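Sorting Blocks by Color on a Maple Board

If your little ones (or you!) have a tub of mixed plastic blocks, this is a lovely way to spend 15 minutes at the table. We got the idea from my friend Mahtab Talebi, and we've been doing it most mornings ever since.

Start with a flat wooden board. A pale one is best, as the colors really sing against it. Tip out a small handful of blocks, nudge them all toward the middle, and then let everybody have a good long look before any hands go in.

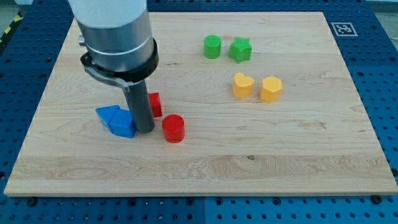 Blues and reds on the maple board, with the grain running lengthwise.

Now pull out one color at a time, starting with blue, and slide each piece to its own side. Prisms like to tip onto a sloping face, so go gently with those – ours have landed on the floor more than once! When the colors are done, mix them all up again and sort by shape, flat tops in one group and pointy ones in the other.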